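# Leave the finger pads alone until the log says otherwise

Most maintenance plans for hand-held grippers are copied from plans for robot arms. The intervals are on a calendar, the parts list is long, and the technician is told to swap the soft pads every month whether they need it or not. I think this is a mistake. I have looked after the pair of grippers at the Prindden cell through 29 pad changes, and most of the trouble I logged in that time came in with the new pads.

The job of a hand-held unit is simple to state. A person squeezes the trigger, two fingers close, and the camera on the tool records the view. Opening width is read from the square markers on the finger blocks. Everything downstream depends on those markers sitting where the calibration file says they sit. A pad change on our units means loosening the block screws, and loosening the block screws moves the marker. The movement is small. It is also enough to put a step in the width data.

At Fesside the practice was to change pads on a fixed date and recalibrate at the end of the month. In between, the units ran on a calibration that no longer matched the hardware. The people reading the data saw a shift in closed width and blamed the camera mount. The mount was replaced, the shift stayed, and two more sessions were thrown out before anyone compared the dates.

## What should trigger a change

My position is that pads should be changed on condition only. There are three conditions I accept:

- a ridge has torn or has started to lift at the root
- the pad slides on its backing when pushed sideways with a thumb
- closed width, with nothing between the fingers, has drifted past the limit on the cell sheet

Discoloration is not on the list. Neither is dust, which comes off with a damp cloth. A pad that looks tired and passes all three checks stays on the tool.

The usual objection is that worn pads lose grip and spoil recordings. They do, in the end. Grip loss is gradual, though, and the operator feels it early. A moved marker gives no warning in the hand at all. Given the choice between a fault the operator can feel and one that hides in the numbers until October, I will take the first.

A better objection came from the El Sherbiny shop, which supplies our finger blocks. Their view is that a block left alone too long will have screws that back out, so the monthly change doubles as a screw check. I agree that the screws need checking. They can be checked with a paint line across the head and onto the block. If the line is unbroken, the screw has not turned. The check takes under a minute per finger and moves nothing.

## The check on the bench

Before each session I set the tool over the table with the fingers open and a soft object between them, then look at the live view before looking at the hardware. The order matters. The camera sees both fingers from the same place every time, and a pad that leans more on one side than the other shows up there sooner than it does from the bench. I want both markers fully in view, both pads coming in at matching angles, and the object near the middle.

A plush toy is a good object for this. It gives under light pressure, it costs little, and if the fingers close unevenly it will turn or tip. Hard blocks hide the same fault by squaring themselves up against the pads. The two tools are checked one at a time, with the second held clear of the table.
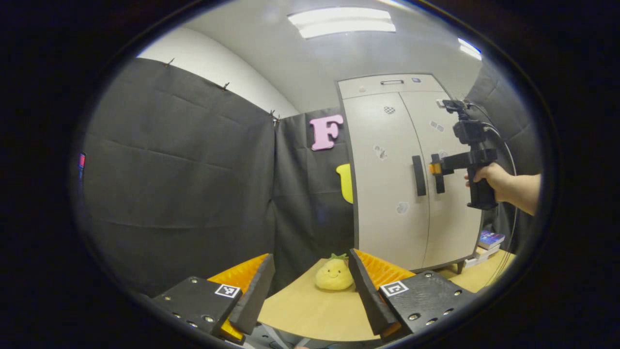
## Linkage and cable

The linkage between the finger bases deserves more attention than it gets. At Jurkuldale the written plan gave the pads a full page and the linkage one line. Ours gets a wipe, a drop of light oil on each pin, and 9 slow open-and-close cycles with an ear near the handle. A click at the same point in every stroke means a worn pin. Dry linkage gives a rougher sound over the whole stroke and clears up with oil.

Cables should be replaced on condition as well, with one exception. If a connector has been reseated more than 4 times to clear a dropout, the cable goes in the bin, even if it is now working. I have not seen one recover for good.

When a pad does have to come off, the tool is out of service until it has been recalibrated. There should be no end-of-shift pad changes and no carrying on with the old file until morning. If the shop cannot spare the tool for that long, it should keep a spare pair of finger blocks already fitted and measured on that tool, with a calibration file saved for each finger set, and run a closed-width check after every swap.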